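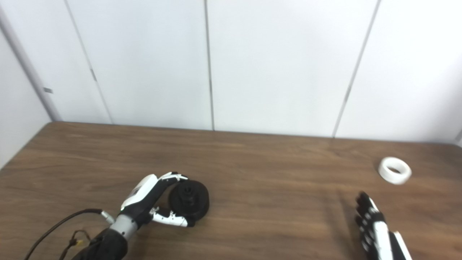
Posted by Dana Whitlow

Gidska progress report to the Skorberg Fund
31 August 2026

Hi all,

Second report on Gidska, covering everything since the one I sent in April. I'll try to keep it shorter than last time (I heard you, the bit about menu fonts was too long), but a lot has moved and a couple of things have slipped, so bear with me.

For anyone on the panel who's new: Gidska is a rhythm game for one to four people on the same couch. You play a small-town dance band working its way along a river, and every song you learn changes a little depending on who's playing which part. No plastic instruments, just regular gamepads or a keyboard.

The songs

This is the part I'm happiest about! The soundtrack recording at De Bruijn is done. Every song on the list now exists as separate stems – drums, bass, accordion, voice, the lot – and that means the game can finally drop one player's part out of the mix when they miss and bring it back when they catch up. With the old demo tracks we were faking it by dipping the volume, and everybody who tried it noticed. Now when the bass player falls off you really hear the hole in the song, and people start yelling at each other in a good way.

I lost most of a week to the stems not lining up. They'd been exported with different amounts of silence at the front, so the accordion came in early on half the songs and I spent days blaming my own timing code. My code was fine, for once. The studio re-sent everything with a click at the start and I wrote a small tool that trims to the click, so if we add songs later it won't happen again.

One song is out. The waltz never worked with the note lanes as they are, and testers kept hitting the second beat like it was the first. I may bring it back as the credits music.

Playing together

Drop-in and drop-out works. You can pick up a gamepad in the middle of a song and the game gives you whatever part is free, at the easiest level, and then nudges the level up if you're doing well. That was milestone 2 in our agreement and I'm calling it finished. There is still one ugly bug where the last person to leave takes the pause menu with them and you have to restart, but I know where it lives.

I also changed how scoring works for a group. In the old version everybody had their own score and the best player basically won the song, and the weaker players checked out by the second chorus. Now the band has one score and it grows fastest when you're all in time with each other, even if you're all a hair late. Families liked this a lot more. The two very serious rhythm game players in our test group did not, so there's going to be a setting that shows individual numbers at the end for those who want them.

Testing at Fekau

We set up in the hall at Fekau for the summer music weekend and some 80 people sat down and played. Most of them had never touched a rhythm game, and I learned more in that weekend than in all the months before it.

Things that went well: the tutorial (people skipped it and were fine), the river map, the dog. Everyone loves the dog. I should've put the dog in the trailer.

Things that didn't: the hall's TV had a terrible delay on it, and our calibration screen asks you to tap along to a beat for so long that kids wandered off. I've since cut it down to 10 taps and it's just as accurate as far as I can measure. I also moved it, so it only shows up if the game sees you're off by the same amount over and over. The color-blind setting needs work too. Blue and purple notes were still too close for a couple of players, and adding shapes to the notes is going on the list for this fall.

The Free Play mode, where you mess around with the stems and build your own version of a song, got far more use than I'd planned for. I'd thought of it as an extra. Kids were in there for ages, and one family came back the next morning to finish theirs, only to find that I hadn't built saving yet. So saving is now built.

Money

We've spent pretty much what we said we would. The studio came in on budget. The one change is the $3,000 set aside for a trailer, which I'd like to move over to accessibility work and a proper pass on the note shapes and text size. I can cut a decent trailer myself from footage we already have, and I'd feel better seeing the money go there. I need a yes or no from you on this before I book anybody, so please put it on your next agenda if you can. The full spreadsheet is in the shared folder, same place as last time, and the receipts are in order now (sorry about April).

What's late

The story scenes between towns. I said they'd be in by now and only the first three are. The art is ready, the writing isn't, and the writing is me. I kept putting songs and co-op ahead of it and I'd probably do the same again, but it does mean the middle of the game is a map with some very nice music and not much reason to travel. I've blocked off the next month for it and turned down a side job to make the room.

The handheld build is late too. It runs, but the audio stutters when the map loads, and for a music game that's about the worst thing that can happen. I think it's a matter of loading the next song earlier. I haven't proved that yet.

What's next

Story scenes first, then note shapes, then the handheld audio. After that I want another round of testing with people who've never seen the game, ideally somewhere with a better TV. If anyone at Skorberg knows of a library or a youth center that would have us for an afternoon, I'd love an introduction.

I've put a fresh build in the shared folder with a short note on how to start it. The first two towns are solid and the third is fine if you don't pause right as someone leaves. Please play it with somebody – it's a much lonelier game by yourself at the moment, and the computer bandmates are still pretty wooden. I'm working on those as well, but they're not in this milestone.

Thanks again for the support, and send questions any time. I'm quicker on email than on the phone.

Dana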